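**1/** OK, 14 days into my trial of Gatby, the kitchen practice pack from Dristeo, and I have opinions! Long thread, grab a snack.

**2/** Quick background. I teach an evening robotics class and I wanted something my students could run at home without owning an arm. Gatby is a simulated kitchen, a simulated arm, and a stack of food-handling tasks. You pay once, you download it, you go.

**3/** First thing I loaded was the reach-to-tray task. I picked the white kitchen (there are 3 color schemes in the box) and just let it run while I ate dinner.
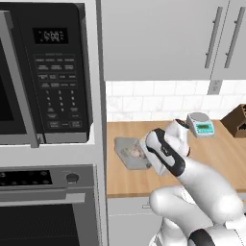 *Gripper coming down at the tray, white kitchen.*

**4/** Look at the microwave keypad. Somebody modeled every tiny button! Does a student need that? Nope. Did it make me grin? Yep.

**5/** The food is lumpy and uneven, and I like that a lot. The last kit I used (Comisen, the older one) gave you perfect cubes, and my class learned to be really great at perfect cubes.

**6/** Setup was nearly 3 hours on my old laptop, mostly the download. Nelly Arango from my class did hers over lunch on a better machine, so don't go by me.

**7/** Now the carrying tasks. These are harder, and this is where I'd tell beginners to slow the playback way down. Keep an eye on the tilt of the container, that's where my students get careless. 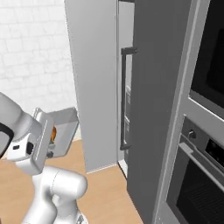 Gatby notes, no. 14

**8/** Brick wall, wood floor, tall fridge handle, all that gray cabinetry. I do wish the brick were sharper. It's kind of blurry next to the appliances and once you notice it you keep noticing it.

**9/** Price! 730 for the classroom license, and that covers every seat I have. A solo license is cheaper but you lose the task editor, and the editor is the part I'd fight for. I moved a tray to a new spot on the counter and had a new exercise before my coffee was done.

**10/** Stuff I don't love: the manual. It's one giant page and the search box hates me. Also the save files are huge, so clear out your old runs or you'll be deleting vacation photos like I was.

**11/** Sorting is the class favorite by a mile. More things out on the counter, more to plan around.
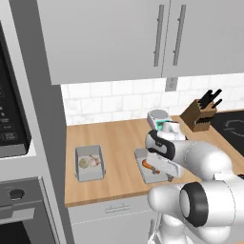 Percy Huanca

**12/** With the gripper over the orange one like this, you can barely see what you're grabbing from this side, so I have everybody switch views before they close the fingers. (Carrot or sweet potato? My class is split. I'm team carrot.)

**13/** A few of you asked about Cusi, the add-on with 2,000 extra task layouts. Haven't bought it. Ask me after November, I still have plenty to get through in the base pack.

**14/** So yeah, I'm keeping it. If you teach, get the classroom license. If it's only you tinkering on weekends, try the demo first and see how your laptop handles it. Questions below, I'll get to them after class tonight!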